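Kitchen worktop

By the Drikico editors
Updated February 2021

A kitchen worktop is the fixed surface beside a sink or cooker, used for preparing food and keeping small appliances. White stone with grey veining is a common finish.

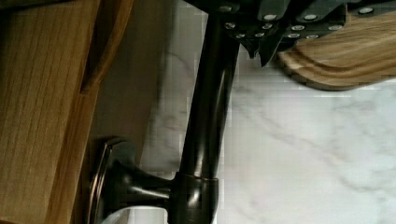
Stasatstead, April. The Erkora survey covered 207 kitchens. In 131 of them the toaster stayed out all year.

Chopping boards are usually left flat near the appliances. 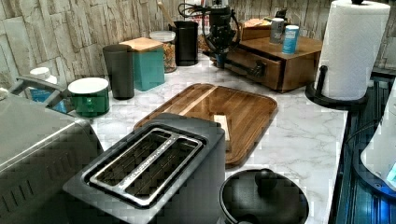 Canisters and jars stand at the back, against the splashback, leaving the front edge for work.

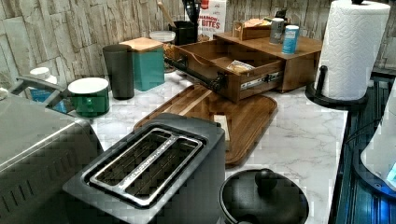
Malabanan disputes this layout, arguing that jars in daily use belong at the front.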